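Search this thread
Search

Brenda Vergara
Okay, a few of you asked me about lemon balm after my post in May, so get comfortable, because I can't seem to talk about this plant in under a page. (1)

Brenda Vergara
My grandmother grew it by the back steps in Tremunville and called it "the calming weed." She'd pinch off a fistful after supper, pour hot water over it and put a saucer on top of the cup. The saucer matters! A lot of the lemony smell goes off with the steam otherwise.

Brenda Vergara
People have been drinking it for nerves and poor sleep since way back in the Middle Ages, and there have been some small modern studies too. They're interesting, but they are small, so I'd call it a nice evening habit and leave it there.

Brenda Vergara
How I make it: a loose handful of fresh leaves, torn up, or 2 teaspoons dried. Cover, wait ten minutes, strain. Daranee Klinhom adds a slice of ginger to hers and I've come around to it, though I was stubborn for a whole winter.

Brenda Vergara
Capsules – I get this question a lot. The ones I tried from Gretance were 500 mg each and they were fine, I suppose, but I missed the cup. Half of what helps me is sitting down with something warm and leaving my phone in the other room.

Brenda Vergara
Please do check with your doctor or pharmacist first if you take thyroid medicine, or anything that makes you sleepy, or if you're pregnant. Prasert Somboon was a pharmacist for years and he brings this up every single time I mention the plant, bless him.

Brenda Vergara
Growing it is almost too easy. It's in the mint family and it spreads like it, so put it in a pot unless you want it in your lawn, your neighbor's lawn and the church parking lot. Cut it back before it flowers and it comes in again soft and green.

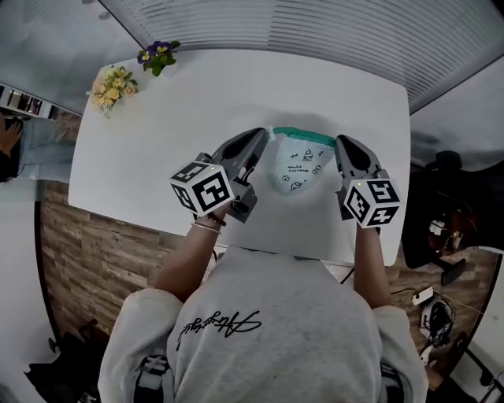 Brenda Vergara
And if you're drying it, hang small bunches somewhere dark and airy, then keep the leaves whole in a jar until you need them. Mine are good until the next spring or so. Next time I'll get to chamomile, I promise, Rungnapa!

Recent threads
Elderberry syrup the slow way
Peppermint after a heavy meal
What I keep in the Agudelo tea tin

Contact | Copyright Brenda Vergara | Back to top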